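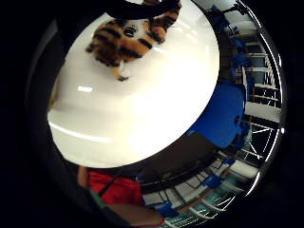

4.2 Clearing the tables at the end of the morning

The sessions we describe in this section were held at the Wutisow family centre, in the larger of its two play rooms, and we came to know that room rather well over the months of the study. Families arrive from the middle of the morning, usually in twos and threes, and stay for as long as the children will let them. Stovura, the charity that runs the centre, asks very little of them in the way of routine. There is a song, there is something to eat, and at the end there is the clearing up, in which everybody is expected to take part – parents, grandparents, staff and, as far as they can be persuaded, the children themselves.

We had meant at first to treat the clearing up as a kind of margin, a few minutes to be noted and left alone while the real matter of the study, the shared play, was written up in full. Bernice Tsikata, who sat through more of these mornings than any of us, argued quite early on that we had things the wrong way round. The play was lovely to watch but it was scattered, and adults and children often drifted apart in it. During the clearing up they were drawn back to the same few objects and had to settle between them what each thing was, whose hands should take it and where it belonged. We went back to our notes with this in mind and coded 1094 separate handlings of toys in the closing part of the sessions. Of these, 870 involved an adult and 600 involved a soft toy, and the two groups overlap a good deal.

The furniture matters more than we had supposed. A round table has no head and no corner, so a toy left on it is nobody's in particular, and a child coming back to fetch it may approach from any side. Figure 3, at the head of this section, gives a fair idea of what we mean. A plush tiger is on the white round table, close to the far edge, with an arm in a dark sleeve reaching over to it, and there are small blue chairs standing about on the tiled floor, with more of them gathered by the white railings. It is the sort of moment that filled our notebooks, and which we might easily have passed over in favour of something busier.

Soft toys were handled quite differently from everything else in the room. Blocks and beakers were swept together by the armful and tipped into whatever box was nearest, and very few adults said anything while they did it. A soft toy was nearly always picked up by itself. It was often spoken to, or spoken about, and in a good many cases it was offered to a child before it was put away, sometimes to be kissed and sometimes just to be carried. One grandmother told us, a little embarrassed, that she could not bring herself to put a bear in head first. We heard versions of this from several families, and we have come to think that it is less a matter of sentiment than of good manners, of the kind that adults like to practise in front of small children in the hope that some of it will stick.

There was also the question of timing, and on this the families differed more than on anything else. Some adults liked to take the toys up early and have the tables clear before the coats came out. Others left the favourites until last, so that a child who was finding it hard to stop had something to hold on to. Mansa Laryea, who led the interviews, found that the second group could explain their reasons at some length, while the first tended to say only that it was easier that way. We would not wish to make too much of this. A parent with a bus to catch and a baby on one hip has a perfectly sound reason for clearing early, whether or not she cares to spell it out for a visitor with a notebook.

The chairs were another matter again. Children of two and three who took no interest at all in putting away toys would push a chair across the floor with great seriousness, and would go back for a second one without being asked. Abugri, in her earlier account of mealtimes in nursery rooms, noticed the same thing and put it down to the noise, which may well be right, for a chair leg on tile makes a splendid noise. We would add that a chair is a large thing to a small child, and that moving it brings a visible change to the room. The adults seemed to sense this too, and were much more generous with their thanks for a chair than for a block.

We took the comparison with the Astar room, where the tables are long and the floor is carpeted, only as far as our few visits there allowed. The closing minutes were quieter and the adults tended to work along one side while the children stayed on the other. Soft toys were still lifted singly, though, and still talked to, and it is this that we take up in the section that follows, where the words themselves are set out alongside the handlings they went with.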